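Drelunance 4 for Windows and Mac

Drelunance 4 is a small program from Ustside for playing phone and tablet games on your computer. You install it, you sign in to your store account, and your games open in normal windows. You can keep a game on one side of the screen and your e-mail on the other.

What is new in this version

The keyboard settings are now saved for each game separately. You can connect up to 4 controllers, and the sound delay with wireless headphones is much smaller than before. The list of tested games has grown to more than 30 titles, and we add to it every month.

What you need

A computer with 8 GB of memory and 19 GB of free disk space. Older graphics cards will work, but please choose the "Light" mode in the settings.

Price

The basic version is free and shows a short advert at the start. The Akus licence removes the adverts and costs 31 euros, paid one time.
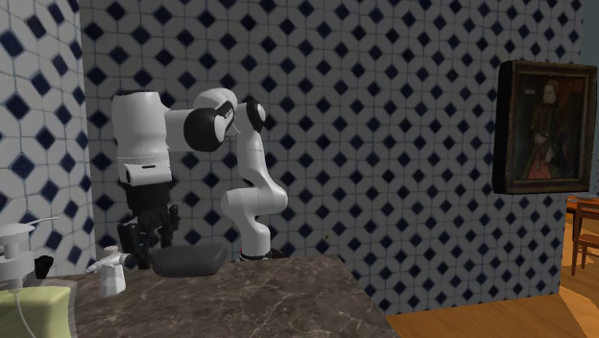 If you have a licence for version 3, it stays valid and you do not have to pay again. Please make a copy of your saved games before you update.

Comments (2)

na_player: Works well on my old laptop, only the first start is slow.

tabletop77: Will there be a Linux version?

Contact | © Ustside | Back to top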